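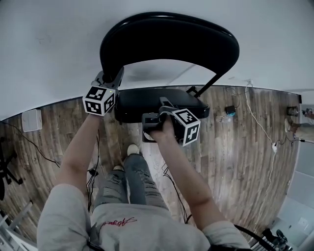
How do you get a clean reflection of the far shore in a pond or small lake?

Go out at first light before the wind gets up, put the camera low and close to the water, and focus on the trees on the far bank, not on the surface of the water.

That's the short answer, and if you're itching to get out the door you can stop reading and go! But I promised a few of you a longer write-up after the July walk at Vávra Pond, so pour yourself some coffee and I'll go through how I do it, start to finish.

Check the wind the night before. I care about this much more than the sky. A gray morning with no wind will give you a lovely soft mirror, while a gorgeous sunrise with a breeze on it gives you orange crumbs all over the water (pretty, sure, but a different picture). Small ponds with trees on the windy side are your friends. The big open end of Lake Nelard is beautiful and I have come home from it with nothing more times than I'd like to admit.

Get there early enough to walk. I like to have 2 hours, which sounds like a lot until you've gone the wrong way around the cattails in the dark. Walk the bank without the camera up and look for a spot where the far shore has some shape to it, a leaning birch or a dip in the hills. A flat green line of trees makes a flat green reflection.

Now get low. Lower than that! If you stand up straight you'll mostly catch the reflection of the sky, and anything close to the far bank gets squeezed. Drop your tripod legs all the way out and let the camera sit a foot or so above the water. Wear pants you don't love.

For settings, start with these and adjust:

Aperture f/8 or f/11
ISO 100 on a tripod, up to 1000 if you're holding the camera by hand
Self-timer at two seconds, so your finger isn't jiggling anything
Shutter speed wherever that leaves you

Reflections are usually darker than the real thing, so expose for the bank and the sky and let the water fall where it wants. You can lift it a bit on the computer later. If the difference is really big, a soft graduated filter helps, but please don't make the water brighter than the sky. It looks odd, even to people who couldn't tell you why.

A word on polarizers, which always come up. They can wipe the reflection right out if you turn them the wrong way. I leave mine in the bag, or if the leaves are shiny I turn it slowly and stop the moment the water starts going dark and see-through.

As for where the shoreline goes in the picture, I know we're told to keep it out of the middle. With a true mirror, try the middle anyway, and then take another with it higher up. Skarphéðinn Østergaard brought one to the walk with the bank dead center and it was my favorite of the morning by a mile.

If the ducks come through and break everything up, wait. Small water settles faster than you'd think, and the last few rings spreading out can be the best part.

The next walk is in August at the Asetti boat landing. Bring bug spray, and bring a towel for your tripod feet!

Posted 2022-07-28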